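Coleck Set-Up Guide
Section 2: Your watchlist, your feeds and your first report
by Zodwa Lekota
Last revised January 14, 2018

OK, so you've installed Coleck, you've made an account and you've clicked past the welcome page. Now you want it to do the thing you came for, namely tell you when a company you buy from, work for or hold shares in starts taking sides on something political. Let's get that going.

I wrote Coleck for myself at first (I was keeping a spreadsheet of which companies had signed which open letters, and the spreadsheet got ugly fast), so a few of the names in the menus are my own private shorthand. I'll translate as we go.

Before you start

You'll need your account email, a list of the companies you care about, and a cup of something. Set-up takes longer if your list is long. Mine has 121 companies on it and I don't recommend starting there! Start with ten or so and add more once you see how much mail you get.

If you're moving over from Medusura, export your old list first as a plain text file, one company per line. Coleck can't read Medusura's own backup format and I've given up trying to make it.

2.1 Building the watchlist

1. Click Lists in the left-hand menu, then New list.

2. Give the list a name. Anything works except a slash, which breaks the web address of the list.

3. Type the first few letters of a company in the search box and pick it from the drop-down. The directory has 3,396 companies in it right now, nearly all of them publicly traded in the United States.

4. Check the little gray line under the company name. It shows the parent company. If you want the parent too, tick Include parent. If you want every brand the parent owns, tick Include family.

5. Repeat for the rest, or click Paste a list and drop in your text file.

6. Click Save. Please don't skip this one, there's no autosave on this page yet.

Note: If you pasted a list, Coleck puts anything it couldn't match in a yellow box at the top. Usually it's a spelling thing, or a company that got bought and renamed. Click each one to fix it by hand. Gerkorex, for instance, files under its holding company, and you have to search for the longer name.

Caution: Include family can turn a list of ten into a list of several hundred. A single grocery giant will do it. I've had more than one upset email from people who ticked that box on a Friday-sized list and came back to a full inbox, so look at the total in the bottom corner before you save.

2.2 Choosing your topics

A topic is the subject of a statement, such as immigration, gun laws, voting rules, religious liberty, climate, speech at work or trade. You pick which ones you want to hear about.

1. Open the list you made and click Topics.

2. Switch on the ones you want. They all start switched off.

3. For each topic, choose All or Statements only. Statements only gives you things the company said in public, under its own name. All adds donations, trade group memberships, shareholder proposals and court briefs.

4. If you want both sides of an argument, leave Position set to Any.

I'd really ask you to think about that last one. You can set Position to For or Against, and plenty of people do, and the software will happily send you nothing but the companies that annoy you. I did it that way for a couple of months and found I was walking around with a pretty lopsided picture. It's your list, though. I'm not going to come to your house.

Note: The For and Against labels are put on by a person (me, mostly). When a statement is mush — and oh boy, corporate statements can be mush — I mark it Unclear. Unclear items show up in your feed whichever position you pick. If you think I labeled something wrong, there's a Dispute link next to it. I read those, and I've changed labels because of them.

2.3 Adding sources

Coleck comes with 186 sources already hooked up: company press rooms, proxy filings, the usual business pages, and a handful of opinion sites from left and right. You can turn any of them off and you can add your own.

To add a source:

1. Go to Sources and click Add.

2. Paste the address of the site's feed. If you only have the address of the home page, paste that and click Find feed.

3. Pick a type. The choices are Official, News, Opinion and Leak.

4. Click Test. You should see the five latest headlines. If you see a blank box, the feed is dead or it's hiding behind a login.

5. Click Save source.

Type matters more than it looks. An Official item goes straight into your report. A News item goes in with the name of the outlet next to it. Opinion goes in a separate block at the bottom, and Leak gets held until you say yes to it.

A word on leaks, since I get asked. Half the big stories on this beat start with somebody sharing slides from a training session, or a screenshot of an internal chat. Some of it is real and some of it is one page out of sixty with the boring parts missing. Coleck can't tell the difference and neither can I from my kitchen table. So held items sit in a tray called Waiting, and each one has three boxes to fill in before you can release it: where you saw it first, whether the whole document is available, and whether the company has answered. You can write "don't know" in all three. I just want you to have looked.

Caution: Don't upload internal documents from your own employer to a shared list. Shared lists can be read by anyone who has the link, and the file keeps your account name on it. If you've got something you think the public should see, talk to a lawyer or a reporter first. This is a hobby-sized program and it isn't built to protect you.

2.4 Setting alerts

1. Click the bell next to your list name.

2. Choose Instant, Daily or Weekly.

3. Choose where alerts go. Email is on by default. Text messages work for US numbers only.

4. Set your quiet hours.

5. Click Send me a test. It should arrive in a minute or two. Check the spam folder if it doesn't, then check it again, and then add the sender to your contacts.

I use Weekly for everything except two companies where I hold shares, and those are on Daily. Instant sounds fun! It is fun, for a day. Then proxy season rolls around, everybody files at once, and your phone buzzes its way off the nightstand. In June people are still writing to me to ask how to turn it off (same bell, choose Pause).

2.5 Making your first report

You'll have something to report on once the first overnight pull has run. If you set everything up this evening, come back tomorrow.

1. Open your list and click Report.

2. Pick a date range. The earliest date you can choose is the day you made the list, unless you tick Include archive.

3. Pick a layout. Plain is text only. Newsletter adds a headline, a picture slot and a caption line. Table is for spreadsheet people, and I say that with love.

4. Under Group by, choose Company or Topic.

5. If you went with Newsletter, click the picture slot, choose a file from your computer or from the sample folder, and type a caption. Captions can run to two lines.

6. Click Preview, and scroll all the way down.
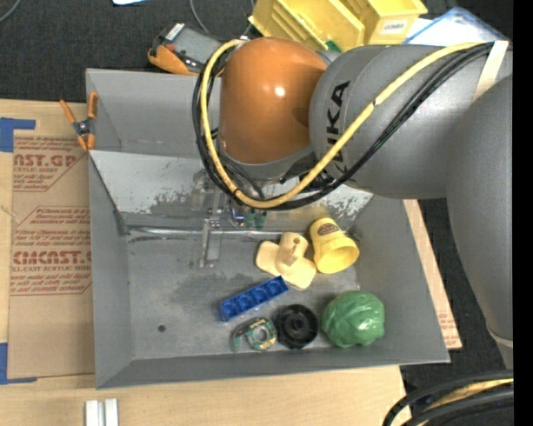
Figure 2-1. KUKA robot arm over an open gray metal bin.

7. Happy with it? Click Publish to get a link, or Download to get a file you can print.

Note: Preview sometimes shows the Opinion block twice. It only prints once. I know about it and it's on the list.

Note: If a company's name shows up in brackets, it means the item came from a trade group the company belongs to and the company itself hasn't said anything. Please keep the brackets when you quote it. People get into real arguments over this on comment threads, and a membership fee isn't the same as a press release.

2.6 If something looks wrong

Report is empty. Check that at least one topic is switched on. This is the cause nearly every time.

Same statement appears over and over. The company posted it to several press rooms. Click Merge on any copy and the rest fold into it.

Company you know made a statement, nothing in the feed. It may have gone out on social media only. Coleck doesn't pull from social media in this version. You can add it by hand with Add item, and you'll need a link.

List total is enormous. Go back to 2.1 and look for Include family.

Donations look too old. Federal filings run behind, so roughly a month's lag is normal and I can't do anything to speed it up.

If none of that helps, write to me through the Help link, tell me the list name and which browser you're on, and paste in whatever the error said. Lekota in the subject line gets it past my filter. I answer in the evenings, mostly.

Next up is Section 3, sharing a list with other people and deciding who gets to edit it.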